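Grenell Two-Finger Cell: Set-up and Use Guide
Section 4. Handling cloth and other soft goods
Revised 2024-02-23

4.1 Before you trust the wrist view

Most of the trouble reported with cloth comes from believing the wrist camera too early. The Stiritz viewer will draw a confident outline around almost any piece of fabric. Treat that outline as a guess until you have checked it by eye.

The safety standards that apply to your site cover guarding, stopping and speed. They say very little about whether a grasp is any good. A cell can pass every inspection and still drag a towel off the table along with whatever is plugged in next to it.

4.2 Checking a grasp on draped fabric

1. Put the cell in reduced speed mode. The arm should travel no faster than 40 mm per second within reach of the cloth. Do not take the number on the pendant as proof; run one short move and watch it.

2. Clear the work surface of anything the cloth could catch. Route cables away from the approach path and clip them down at both ends. Tape alone is not accepted.

3. Open the fingers and bring them to the hold point, then stop. Leave the drive enabled only if the stop button is in your hand.

4. Look at the live wrist view before you close. Find both fingertips, the fabric between them, and the nearest hard edge. Then look for cables under or beside the cloth.

The view at the hold point, with pink fabric ahead of the open fingers and cables on the green-lit surface below it:
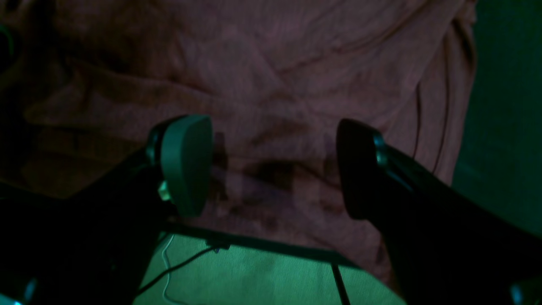 5. Decide what any dark patch is before closing on it. Shadow, stain and damp can look the same under tinted light, and the viewer's "fold" label does not tell them apart. Bring up white light or go and look. If you still can't say, reject the pick.

6. Check both pads. One pad is often much brighter than the other, and the alignment tool tends to follow the bright one. If you can't make out the outline of the darker pad, fix the lighting and start again from step 3.

7. Close at the lowest force setting and lift a short way. Stop. Confirm that only cloth has come up.

CAUTION: Never use the automatic retry on draped fabric. After a missed grasp the cloth has usually moved, and the retry goes to the old position.

CAUTION: A cable in view is a reason to stop - even when the planner marks the path as clear. The Pathirana planner checks rigid objects only.

4.3 About the success figures

The Dukis cloth profile ships with a log of 1,233 grasps. We have read it. Roughly 700 were made on flat cloth under white light, and the rest don't record the lighting at all. Do not quote the log in a risk assessment for draped or bunched fabric. Run your own trials with your own cloth and lights, and write down the misses too.

NOTE: Repeat the checks in 4.2 after any change of pads, lamps or fabric. A software update counts as a change, whatever the release notes say.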